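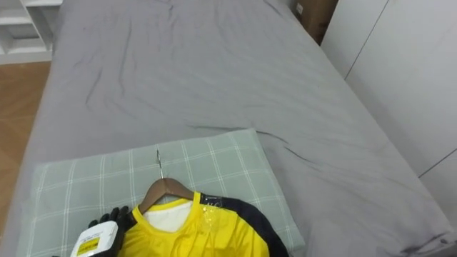

Skornura robotics club takes its bedroom project to the August open day

2025-06-26

I'm Régis Mallet and I run the Skornura robotics club, which meets after college in the room over the bike shop. I'm very pleased to say that our students' household project, Toltik, has been given a place at the Bai open day this August!

Toltik started with a simple question from one of our second years, Guilan Jiang: why do student robots always stack blocks? Guilan wanted ours to cope with clothes, bedding and hangers – the stuff that slides about and never sits the same way twice. So the club has been practising in a proper bedroom, with a shirt on a hanger laid out on the bed and a black gripper doing the handling.

It's slow going, I won't pretend otherwise. The students have logged 603 attempts since the spring, and 122 of those went into the notebook as clean from start to finish. Shiny fabric is a pain. So are pillows, which give way just when you'd like them to stay put. Guilan says, "I used to think picking up a shirt was one job. Now I've got a whole page of little jobs and I'm still adding to it."

We've raised £2137 so far through cake sales and a very long sponsored walk, and all of it is going on spare parts and the van to the open day. If there's any left over we'd love to start on our next idea, Iko, which is meant to pair socks (wish us luck).

On the day we'll have 2 sessions, morning and afternoon, and visitors can lay out a shirt for the robot however they like. Please bring an old one, the more crumpled the better!

New members are welcome from age 14, and you don't need to have built anything before. Reporters who'd like to drop in on a practice should ask for me at the bike shop counter.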